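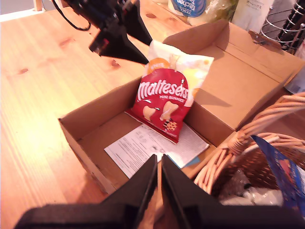
段ボールは、たぶん世界でいちばんほめられない発明品です。中身が届いたとたん、バリバリと開けられて、つぶされて、ひもでしばられます。「わあ、すてきな箱!」と言ってもらえるのは、ネコが入ったときくらいです。赤いマルチーザーズの袋がひとつ、ふたの開いた箱の中に立っているとしましょう。みなさんの目はどちらに行きますか。袋ですよね。箱のほうを見た人は、紙の会社に就職するか、この文章の続きを読むか、どちらかをおすすめします。

## 紙なのに、なぜ強いの?

折り紙を1枚、テーブルに立ててみてください。立ちませんね。ふにゃっとおじぎをして、たおれます。紙というのは、だいたいそういう性格です。

ところが、同じ紙をじゃばらに折って、山、谷、山、谷とすると、急にしゃんとします。上に消しゴムくらいなら乗せられます。紙の量は1グラムもふえていないのに、です。変わったのは形だけ。人間でいえば、背すじをのばしただけで荷物が持てるようになったようなものです(みなさんの場合は、うまくいくとはかぎりません)。

段ボールを切って、切り口を横からのぞくと、この山と谷がちゃんと入っています。平らな紙と平らな紙のあいだに、波の形の紙がはさまっているのです。大人はこの波を「フルート」と呼びます。吹いても鳴りません。わたしはためしました。

波の一つひとつは、小さなアーチになっています。石の橋の下の、あの丸い形と同じです。アーチを上から押すと、力は両わきへ流れていきます。ひとつのアーチがすこしがんばり、となりもすこしがんばる。学校のそうじ当番でも、こうだといいのですが。

では、箱を積むときはどうでしょう。ふつうの箱では、かべの中の波のすじが、たてに通っています。つまり、細い柱がずらっと並んで立っているのです。だから上に箱を乗せても、柱たちがささえてくれます。すじが横向きになるように箱を作ると、下の箱は早めにあきらめます。

## 最初はぼうしの中にいた

波の形の紙がはじめて特許(とっきょ)をとったのは、1856年のイギリスです。さて、何に使われたでしょう。荷物? いいえ。ぼうしです。

そのころの紳士(しんし)は、えんとつのような背の高いぼうしをかぶっていました。あれは頭があつくなります。汗もかきます。そこで、ぼうしの内側に波形の紙を入れて、すきまを作り、空気を通そうとしたのです。えらそうな顔で道を歩いている人の頭の中身が、いえ、頭のまわりが段ボールの親せきだったと思うと、歴史の授業もすこし楽しくなります。

それから15年ほどたって、アメリカでガラスのびんやランプを包むのに使われるようになりました。最初は波の紙だけでした。でも、波の紙は引っぱるとのびて、平らにもどってしまいます。なら、平らな紙をはりつけておけばいい。片側にはり、やがて両側にもはって、いまの段ボールになりました。「のびるなら、のりではれ」。工作の時間に先生が言いそうなことですね。 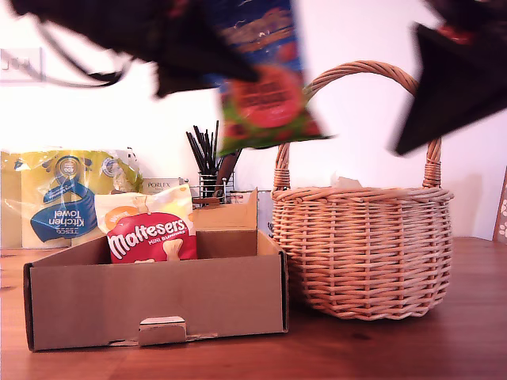

ヴィルモシュ・フュレプからは、さっそくこんな手紙が来ました。強い強いというけれど、雨の日に玄関に置いておいた箱は、持ち上げたら底がぬけて、ジャムのびんが足の上に落ちてきた、あれのどこが強いのか、というのです。足のことはお気のどくです。でも、いい質問です。

## 弱点は、水

紙は、木などからとった細いせんいが、からみあってできています。せんいどうしは、とても小さな力で手をつないでいます。そこへ水が入ってくると、せんいは水のほうと手をつないでしまいます。うわき者です。となりとの手がはなれるので、紙はやわらかくなり、波もアーチもぺたんこになります。

見た目がぬれていなくても、しめった場所に長く置いた箱は弱くなっています。空気の中の水も、紙はちゃっかり吸うからです。魚や野菜を運ぶ箱には、水をはじく加工をしたものもあります。フュレプさんの箱は、そうではなかったのでしょう。ジャムのびんも、そんなことは教えてくれません。

もうひとつ、つぶれたことのある箱も弱いです。一度ぺたんこになったアーチは、手でふくらませても元の力にはもどりません。角がへこんだ箱は、引っこしのとき、いちばん上に積みましょう。

## 箱の次の仕事

段ボールは、リサイクルがとても得意です。集められた箱は、工場で大きなおけに入れられ、水といっしょにかきまぜられます。さっきの弱点が、今度は役に立つわけです。手をはなしたせんいは、どろどろのおかゆのようになります(食べません)。ホチキスの針やテープを取りのぞいて、うすく広げ、水をしぼってかわかすと、また紙になります。

イタッチの町にあるブレトゥラという小さな製紙工場で、わたしはこのおかゆを見せてもらいました。色は、給食のカレーを思いきりうすめたような茶色です。案内の人は「いい香りでしょう」と言いました。わたしは礼儀正しい人間なので、うなずきました。

せんいは、何度も使われるうちにすこしずつ短くなります。短いせんいは手をつなぐのが下手なので、新しいせんいをまぜて助けてもらいます。それから、油がべったりついたピザの箱や、ろうをぬった箱は、仲間に入れてもらえないことが多いです。住んでいる町のきまりを見てから出してください。

## やってみよう:紙の橋

用意するもの:コピー用紙2枚、同じ高さの本の山をふたつ、硬貨(こうか)をいくらか。硬貨はおうちの人に借りましょう。返すところまでが実験です。

1. 本の山を、手のひらひとつぶんはなして置きます。
2. 紙を1枚、橋のようにわたします。硬貨を乗せます。落ちます。
3. もう1枚の紙を、指のはばくらいで山、谷、山、谷と折ります。
4. 折り目が橋の向きと同じになるように、本の上にわたします。
5. 硬貨をそっと乗せていきます。

折り目を橋と直角の向きにして、もう一度ためしてみてください。同じ紙、同じ折り目なのに、ずいぶんたよりない橋になります。山の高さを変えるとどうなるか、平らな紙を上下にのりではるとどうなるかも、時間があればどうぞ。のりは、よくかわかしてから乗せること。理由は「弱点は、水」のところに書きました。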